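Workshop notebook - Eltmont Skating Club, blade and boot room
August, entry opened 8:40 a.m.

Present: W. Chisholm, A. Oyelaran, L. Psarras (from 10:15).

Purpose: to settle the hollow used on the synchronized team's blades before the fall sessions begin. The skaters have been sharpened by three different hands over the summer, and the coaching staff has asked for one standard.

The Olteanu grinder was dressed and checked before the first pair. The diamond was worn on one side and has been replaced. Wheel run-out was within the limit on the card. Nineteen pairs are on the rack, tagged by skater number.

Pairs 1 through 6 were ground to the medium hollow. Edges were level on five. Pair 4 showed a high outside edge on the left blade, and the mount was found to be shimmed. A. Oyelaran removed the shim, reset the plate and ground the blade again. Level on the second check.
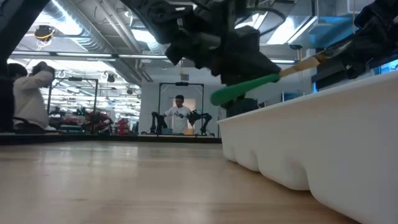 Pairs 7 through 12 followed after the wheel was dressed again. Pair 9 has very little steel left behind the drag pick and should not be ground another time. W. Chisholm will write to the family and to the coach. The Bovgate loan blades may be offered in the meantime, provided the boot size is suitable.

The old holding jig, stamped 1968, was tried on pair 11 for comparison. It holds well but is slow to set, and it will be kept for single blades and figure blades only.

Boot weights were taken at the request of N. Backlund. Pair 12, left, boot and blade together: 685 g before drying. To be repeated after a night on the rack.

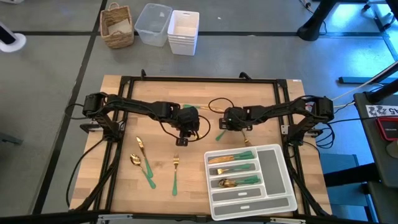

Table with the green-handled cutlery, both arms over the top.

L. Psarras questioned the stone used to remove the burr. Two strokes per side were agreed, with light pressure - no more than that on new steel.

Open items:
Pairs 13 through 19 still to be ground.
Order blade guards from Pelau, 100 in mixed sizes.
V. Barros to confirm ice time for the test skate.

Closed 4:30 p.m. Wheel covered, power off at the wall. A.O.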